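Filed under: Meeting Notes > Workshop Builds

Gruven Shared Workshop, two-arm build group
Minutes, April 19, 2025

I'm on minutes again, so you get them my way. Nine of us came, plus one on the phone who kept dropping out.

Last month's notes were passed with one fix: the Tronorden motor order came to $600, and I had it down as $56. Sorry! (The $56 was the cable ties and the heat-shrink, which I still need a receipt for.)

Simulation. We spent most of the hour on this. The new table model is loaded, both arms are in with their different hands, and the room is still plain gray because we voted against spending time on walls. The green pad, the bowl and the yellow cup are all in now too. I like the cup best, but I would, I did the red patch on it.
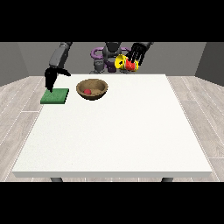
We went back and forth on whether the two arms should move at the same time or take turns. Turns won, for now. The argument for moving together was that it's the whole point of having two, and I have some sympathy, but we haven't sorted out collision checking between the wrists and I don't want to find out about it on real hardware. We'll look at it again in August.

Somebody asked if the pad should be softer in the physics settings. Agreed to try it, one change at a time please, and write the old number down first!

Real arms. The Pludberg bench is ours on weeknights until the lathe people want it back. The left shoulder bracket needs redrilling, 39 mm between centers this time, and I've put a note on the drawing so we don't all measure it differently again.

Money. Nothing new until I find that receipt.

To do: redrill the bracket, try the softer pad, label the spare motors, bring back whoever's hex keys those are.

We stopped when the heating went off.

Recent notes
- Joseph Street open bench night: what to bring
- Two-arm build group, last month's minutes
- Tronorden motors: wiring notes
- Pludberg bench booking sheet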